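Keeping a two-arm table happy: my workshop tips

Updated June 18, 2019

I look after one cell, the Kevcombe table, which is two black arms on a wooden top with an aluminum extrusion rail around it. I've been at it since January and I've made most of the mistakes already, so help yourself.

Wipe the wood before you wipe the arms. I did it the other way for ages and kept flicking dust from the tabletop right back onto clean fingers! A barely damp cloth, then a dry one, going with the grain. No spray polish, please. The cups skate on it and you'll be chasing them all afternoon.

Fingers next. I use a cotton swab and a little rubbing alcohol on the gripping faces and leave the pivots alone. If a finger feels gritty when you close it by hand (power OFF, I mean it), blow it out with a rubber bulb. Canned air gets cold and spits.

Cables are where my grief comes from. Leave enough slack that a link can swing all the way out, then wrap what's left over snugly along the arm. I go over the wraps every 12 days and snip anything that looks chewed. Hook-and-loop strips beat zip ties by a mile, and if you've ever tried to cut a zip tie off without nicking the wire under it you know why.

Bolts: the mounting plates work loose before anything else does. I put a dot of paint pen across each bolt head and onto the plate, and if the two halves of the dot don't line up, out comes the hex key. The corner brackets on the rail get the same treatment. Mine needed six new bolts after the move to Gesterdale and I still keep a jar of spares in the drawer.

Then the grip check, my favorite part. Start with something light like a plastic cup, park the grippers close together over the middle, and bring them up one at a time, slow speed. Bottles with ribbed caps come later, when the cups are boring. I write the hour meter in a notebook every time (1410 at the last one) because I will not remember it, and neither will you.

One more! Glare off a shiny top can fool your eye when you're judging a gap, so crouch down and look from table height too.

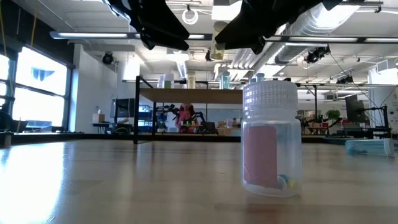
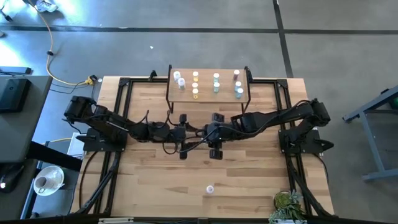
Grippers empty, cups and containers up on the shelf.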